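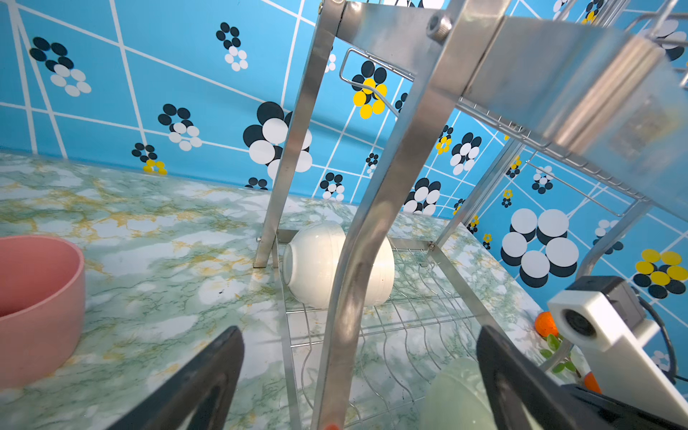
Speaker notes - Noemi Dunleavy, Head of Catering Operations, Cideston
Session title: Automation in the staff kitchen, and what it has meant for kitchen assistants
10/09/2018

Opening
Thank the hosts at Norkville. State at the outset that this talk concerns the people in the kitchen. The technical paper was given in January and copies are at the desk.

The work before automation
Our main site serves lunch to 2,000 staff. Most of the crockery goes through the conveyor washer. Bowls, plates and odd items from the meeting rooms do not, and for years they were washed by hand, racked, and put away by whoever was free at the end of a shift.
Kitchen assistants told us that this was the task they liked least. It came last, and it kept people late. PAUSE.

What the arm does
The arm handles the racking and unracking of hand-washed items. It does not wash, and it does not decide what is fit for use. Point out that a bowl lying on its side in the rack and a plate standing upright in the slats call for two different grips. Our assistants knew this long before our engineers did, and the engineers from Histitz spent their first week at the sink with them.

What changed for staff
No post was removed. This was agreed in writing before the trial began, and I would advise any employer to do the same.
There are 27 kitchen assistants on the site. Each was offered paid training, and the job description was rewritten to include supervising the arm and clearing faults. The grade was reviewed afterwards. It ought to have been reviewed first, and I should say so plainly.
Late finishes fell from 51 in the quarter before the trial to 12 in the quarter after it.
Some staff miss the company at the sink. Two people used to work there together and talk; one person now checks the rack alone. We have moved the afternoon break so that it is taken as a group. Opinion is divided on whether this is enough.

Abernathy site
Smaller kitchen, 200 meals a day. The assistants there were consulted and asked us not to proceed. We have not proceeded. Expect a question on cost here - refer to the handout.

Close
Invite questions. Ask first for any from people who work in kitchens.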